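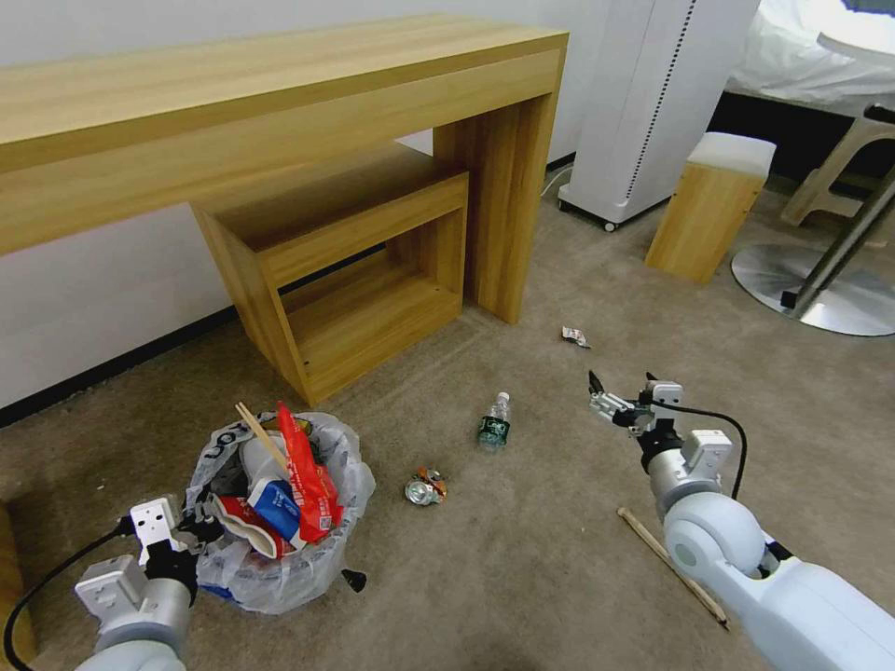 Plerketlow House Residents' Group - Housekeeping and Shared Rooms

Minutes of the October meeting, held Sunday in the upstairs guest room

Notes by Kam-wah Hsueh

We started at 7, or close enough, and I got the pen again, so you're getting my version. Apologies from the Prendberg side of the building, who had a clash.

Last month's notes. Agreed, with one fix: I wrote that the hall light was repaired and it was only reported. Sorry! I've chased it.

State of the guest room. This took up most of the evening. The picture at the top of these notes is the carpet before the pick-up: a crushed can, a plastic water bottle with its white cap, a crumpled wrapper and one single chopstick (we had quite a talk about where the other one might be). The trash bag was open on the floor with plenty in it already, so somebody had made a start, and I'd like that noted as a good thing. We agreed that whoever uses the room takes the full bag down to the bins when they leave. Cans and bottles go in the recycling downstairs. I'm going to tape a little card inside the door with this on it, in big letters.

Carpet. It's beige and it shows everything, and I've said so since the day it was picked. We talked about a ban on food up there and I was against it - people do get hungry - so the rule is food is fine, drinks need a lid. Passed, with one grumble.

Furniture. The console table stays against the wall. There was a suggestion to move the smaller nesting table out from under it and use it by the bed, and I like the idea, but it needs somebody to try it for a week first. The cube stool with the white cushion is staying too. Please sit on it, don't stand on it! We also looked at a bench from Zorkus and decided we don't have the floor for it.

Cord by the wall. The white one that runs behind the tall white unit should stay tucked back there so the vacuum doesn't catch it. I'll get a couple of clips.

Money. We have 1,903 in the house fund. The carpet cleaning quote was 20 for the one room, which we said yes to on the spot. Replacing the carpet came in at 4,000 for the whole floor, and we all laughed and moved on.

Any other business. Spare trash bags are now in the hall closet, second shelf, next to the light bulbs. The guest room key goes back on the hook, please, and not in your coat.

To do: card and cord clips (me), book the cleaning (me again), hall light (still me, I'll call on my lunch break).

We wrapped up at 8:15. Next meeting is in the same room, and bring your own mug.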